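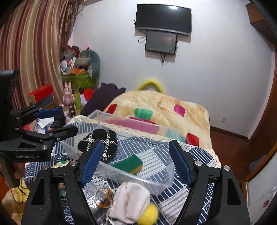

Jaws open over the patchwork cloth, with the clear bin, the scourer sponge and the drawstring pouch.

Travari Care Kit for hand-held grippers: review
Reviewed by Impi Savolainen, Jun 2, 2026

Price paid: £85 from Mathebula, plus postage
Used on: one pair of two-jaw hand-held grippers with ribbed pads
Verdict: buy the parts separately, unless you have no tools at all

I don't like care kits much. I've had them for a coffee grinder, for a sewing machine and for a bicycle, and each time I ended up using the one good brush and leaving the rest in the drawer. So when Sointu Mustonen asked if I'd try the Travari kit on the grippers we use for recording household tidying, I said yes with my arms folded.

We work in ordinary rooms in Ukville. There's a table with a cloth on it, a bin or a tray, some things from the kitchen and the bathroom, and one person working the jaws by hand. That is hard on the kit in a way a lab bench isn't. Fluff gets into the joints. Crochet edging catches on anything with a corner. Lace, cords and crackly wrapping all want to go between a link and its pin, and some of them do.

What you get

A zip pouch holding two pairs of blank pads you trim to size, a sheet of adhesive strips, a tube of dry lubricant with a fine spout, a nylon brush, a short driver with four bits, a plastic wedge for lifting pads, and a printed card with a square grid on it for checking that the jaws meet evenly. The instructions are a folded sheet in very small type. There's a page on Travari's site that says the same thing with bigger drawings, and I'd go straight to that.

The pouch is nice. I'm not sure I wanted to pay for a pouch.

Setting up

The sheet tells you to start with the jaws fully open and the gripper resting on its back, brush out the joints, then close slowly onto the card. If the pad edges land on the same grid line all the way along, you're done. If they don't, you loosen the pad on the worse side and set it again.

The first gripper met evenly straight away. The second was out at the tip by a hair, enough for a thin thing like a pouch cord to slide about when you'd think it was held. I lifted the pad with the wedge, which is too thick at the end and left a dent in the foam behind. A blunt table knife did it better. The adhesive strip went on cleanly and the jaws met properly afterwards, so the card does its job. You could also draw a grid on the back of a cereal box.

One thing the sheet leaves out: mark your pads left and right before taking either off. The ribs on ours are at an angle when fitted, and a pad put back the wrong way up looks fine until you try to pinch something flat. I lost most of a morning to that. Kerttu Kemppainen spotted it from across the room, which didn't improve my mood.

The lubricant

The box says one treatment lasts 3,000 closings. I don't know how you'd check that without a machine to do it for you, and I wasn't going to sit there. What I did do was close each gripper 103 times after treating one and leaving the other alone, swapping hands halfway, and then ask Kerttu and Marjatta Honkanen to say which was which without being told. Kerttu picked the treated one. Marjatta picked the other and was very sure of herself. I had already decided I could feel a difference, but I'd put the stuff on, so of course I had.

It doesn't attract fluff as badly as the light oil we used before. I'll give it that much and mean it. After a fortnight of bedding, curtains and soft toys, the pins on the treated gripper brushed clean in a minute or so, and the oiled ones used to need picking at with a needle. Keep it well away from the pads. A smear on the ribs and a smooth plastic bin edge goes straight out of your grip – wipe it with a barely damp cloth, let it dry, and check with the card again before you carry on.

The pads

These are the weak part. The blanks come plain and you're meant to trim them to shape with scissors. They're softer than the pads our grippers came with, and smooth on the face, with no ribs at all. On a sponge they're very good, though almost anything is good on a sponge. On a drawstring pouch they're fine. On a small ball they're poor. It rolled towards the tip whenever I closed a little off centre, and with the ribbed pads I could get away with that.

I also found the trimmed edge lifts. I cut mine with good fabric scissors and rounded the corners, and one corner was still up by the end of the week. Iida Kokkonen, who is neater than I am, did the second set, and hers have stayed down so far. Take that as you like. We've gone back to the original ribbed pads for anything that counts and kept the Travari blanks as spares.

The driver and the bits

Perfectly decent. One bit fitted our linkage fasteners properly and the other three haven't left the pouch. The handle is short, so you can't overdo it, and I suspect that's on purpose. Go easy all the same. The sheet says to tighten "until firm", and firm to Sointu is a good quarter turn past firm to me. Too tight and the jaws get heavy to work, and after an hour you feel it across the back of your hand. What works for us is to tighten until the side play has just gone, open and close a few times, then feel for play again.

What we do with it now

I went back through our log from July last year up to last month. In 422 recordings, most of the notes about the grippers were about three things: a pad corner up, fluff in a joint, or a cord snagged on something. The kit helps with two of those. For the third, I'd sooner spend the money on a few fabric ties. A cord hanging loose below the handle will find a table edge or a bit of crochet sooner or later, and no amount of lubricant fixes that. Clip or tie it along the forearm, with enough slack to turn your wrist right over.

Our routine at the moment:

Before starting: brush both sets of joints, wipe the pads, close each on the card.
After every few recordings: look at the pad corners and press them with a thumb.
End of the day: pins brushed again, jaws left open, both grippers laid flat and not hung by the cord.
Once a month: dry lubricant on the pins, a tiny amount, wiped off straight away.

The monthly one is my guess. The sheet goes by closings and we don't tally them.

Compared with the other one

Plastar sell a cheaper set with no card and no lubricant, only pads and strips. I borrowed one for a few days. Their strips are stickier and come off in bits, and I spent longer scraping than fitting. The pads do have ribs, finer than ours, and I liked them better on the ball than the Travari ones. If somebody sold Plastar's pads with Travari's strips I'd buy a stack.

I wrote to Mathebula to ask if the Travari pads could be had with ribs. They answered the next day, politely, and said they would pass it on. I've not heard anything since.

Good: dry lubricant that keeps the fluff off, strips that peel cleanly, a checking card that works.
Bad: smooth pads that lift at the corners, clumsy wedge, tiny print, price.

Update: the strips and the lubricant are now listed singly on Mathebula's site. I've ordered both and left the pouch alone. Marjatta has had mine for her crochet hooks in any case.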